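Notice to the Incoming Tenant

The Grodavent Residential Office welcomes the incoming tenant to Flat 179, Prollow House. This notice has been prepared in accordance with the terms of the lease and should be read before the second key is used.

The flat is let as found. The previous tenant left in March, at an hour the night desk did not record, and gave no forwarding address. Rent had been paid to the end of the term. The Office has removed the perishable goods and returned the library books. All other articles remain the property of the previous tenant for 900 days, during which the incoming tenant is asked to live among them with reasonable care.

The principal article is the table in the large room. It has a border of light-coloured wood and a white foam covering, which the Office did not supply. Crumbs may be found on the covering. They were noted at the first inspection and swept away, and they were noted again at the second. The incoming tenant is under no obligation to sweep them, and no deduction will be made from the deposit on their account.

On the table stands a yellow ring with an upright rod. The Office has consulted the makers, Balteck, who replied courteously that they had made nothing of the kind, and then Amano, who did not reply. It has been entered in the inventory as a stand. What it was meant to hold has been left blank, and the incoming tenant may write to the Office with any suggestion.
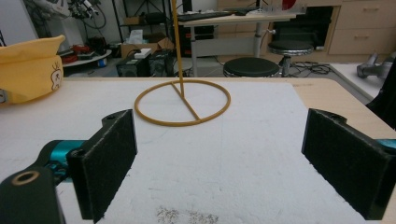

The stand may be moved during the day. It should be put back by seven in the evening. This is not a condition of the lease, and the Office has no power to enforce it, but the three tenants who have held the flat since March have each written to say that they slept better for it. The last of them wrote twice. Her second letter is kept on file and may be read at the desk by appointment.

The yellow article with the small white face is soft and may be cleaned with a damp cloth. It should not be put in a cupboard. One tenant did so in his first week, meaning no harm, and came down to the desk before breakfast to ask whether it might be taken out again. He was told that he did not need permission. He said that he would prefer to have it, and a form was drawn up for the purpose. Copies are held at the desk.

Visitors are permitted. They generally sit on the side of the table nearest the door and lower their voices, and the incoming tenant should not take this as a comment upon the hospitality.

A charge of 500 will be made for the loss of any listed article. The Office wishes to record that the charge has never been applied. Things have been mislaid in the flat — a glove, a spoon, on one occasion a wedding ring — but they belonged to the tenants and not to the inventory, and all were found within the week upon the white covering, a little to one side of the stand.

The Office inspects the large room each quarter. The inspector will knock, wait, and knock again. Should the incoming tenant be out, the inspector will enter, look at the table, and leave a card beneath the door on departing. If the card is found on the table instead, it should be returned to the desk unopened.

Signed on behalf of the Grodavent Residential Office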